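An afternoon at the Vilta laundry goods open day

Vilta opened its building on Fluker Street to visitors for one afternoon in August. I went because we have used their mesh bags at home for a long time and I wanted to see the newer ones before buying more. Entry was free. The doors opened at 1 and I was inside by 10 past.

The first room was set up for delicates: wash bags, baskets, and the tables where you could look at them up close.

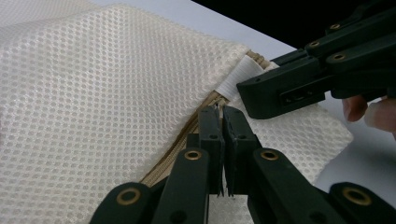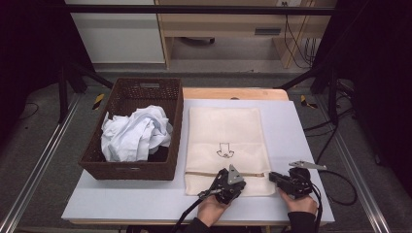 Mesh bag with the tan zipper, on the white tabletop.

Are the bags meant to be filled to the top?
Half to two thirds full is the usual advice, so that water can move through the cloth and the soap can rinse out.

Most of my time went to this room. A printed sheet by the door listed the bag sizes and gave a few lines on care. I had always bought the medium and stuffed it, and according to the sheet that is the most common mistake. A packed bag turns into a ball in the drum, the things in the middle stay soapy, and the whole load can be thrown off balance in the spin. Two smaller bags do a better job than one full one.

The zipper gets more space on the sheet than the mesh does. The advice is to close it all the way and tuck the pull under whatever cover the bag has at the end. If there is no cover, a small safety pin or a loop of thread will keep it from working open. I have lost more socks to a half-open zipper than to anything else, so I wrote that one down.

The mesh I liked best has small round holes in staggered rows. It is finer than the net on my old bags, which catches bra hooks. A fine mesh holds back more lint but takes a little longer to drain — the sheet suggests an extra spin for heavy items.

Past the first room there was a short hallway with baskets from Dindel, a firm that shares the building. They had wicker, seagrass and plastic. I prefer wicker for dry laundry only. It does fine with clean towels and pillowcases, but damp cloth left overnight will mark it, and the ends of the weave can snag knits. Dindel sells cotton liners that tie at the corners. They seemed well made, though I thought they were expensive for what they are.

The third room was the test room, and it was the loudest. It had 5 washers in a row, all running the same cycle. A board on the wall gave the number of washes completed on the current batch of bags, which stood at 849. The goal is 500 before a bag goes on sale, and this batch had been left in to see what would wear out first. The answer on the board was the stitching at the zipper ends, followed by the hem. The mesh itself had held up.

A second board dealt with drying. Vilta recommends taking the clothes out and hanging the bag by itself, zipper open. I have always dried things inside the bag on low heat. It works for socks but leaves shirts badly creased, and I will probably stop.

The shop was at the end, in what looked like a former loading area. Arruda had a table there with wool wash and stain bars. I bought a stain bar, two small bags and one long one for tights. They did not take cards under ten dollars, so bring some cash if you only want one thing.

A few practical notes. Parking is behind the building and was full by 2. There is a ramp at the side door, but the hallway is narrow and people were stopping in it to look at the baskets. Coffee was in the shop area only. The whole visit took me an hour and a half, including the line to pay, and I could have done it in less if I had skipped the test room. I would not skip it — the wear board was the most useful part of the day.

The long bag has been through the wash twice now. The tights came out untangled both times.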